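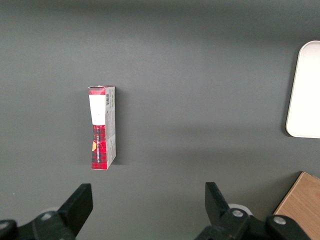 Every winter I fall for the same thing. Slap a red and black plaid on a skinny cardboard box and I assume whatever's inside was made by somebody's grandfather in a cabin. So this is a thread about plaid packaging and how much we all pay for it.

Plaid doesn't mean anything. It isn't a grade. It isn't a region. There's no plaid inspector. A company picks it because it makes you think of flannel shirts and woodpiles, and then they leave a clean white patch near the top so the name has somewhere to sit.

Then look at where the useful words go. The front gets the pattern. The stuff you might want to read gets run sideways up the box in type so small I have to hold it at arm's length and then up to my nose. Neither one helps.

And there's always a little orange or yellow doodle down there. Leaf? Flame? I've looked at mine on and off since breakfast and couldn't swear to either. If it's a leaf I'm supposed to think "natural." If it's a flame I'm supposed to think "cozy." Pretty handy to have one blob do both jobs.

The side panel is pale gray and white with a barcode near the top. That's the honest side. Nobody designed it to make me feel anything, and it's the side that faces the wall in every store.

I got started on this in January at Edard, the gift place by the bus station. They had a whole plaid table. Candles, cocoa, matches, soap, tea. Take the wrapping off and half of it was the same stock they sell in plain white in the back corner, for less.

The soap was the one that got me. Mellus bar, plain wrapper, 100 grams. Mellus "Lodge Edition" bar, plaid box, 80 grams. Same price. I read the ingredients on both while standing there in my coat and they matched word for word.

I asked the clerk what made it a lodge edition. She said, "The box." Best answer I've had in a store all year.

Somebody's going to tell me I'm paying for the presentation. Fine. Then the presentation should survive a trip home. My box already has a pale worn spot along the top flap and a bend near the middle of the edge. It's cardboard. It's going to crease. But "keepsake box" was on the shelf card and I'd like to know who's keeping it.

I did try keeping one. Put pencils in a tall skinny one last year and it went over every time I opened a drawer. Moved it to the closet shelf, forgot it, found it flat under a suitcase.

A reader sent me a Merkident catalog after my last rant - thank you, I think. Page after page of "heritage" boxes you can order with your own label. Minimum run is 451. Strange number. I'd guess there's a story there but I don't expect it's a heritage story.

They'll do the same box in plaid, birch bark, burlap print or "farm ledger." So the cabin is a drop-down menu.

To be fair, Rao sells tea in a plaid carton and prints the weight on the front, big, right under the name. 40 bags, no squinting. I have no idea if the tea is special. It tastes like tea. But I knew what I was buying.

My rule now is to turn the box around before I decide I like it. Small print first, pattern second. I've put back more than I've bought, and I still slow down every time I pass that table.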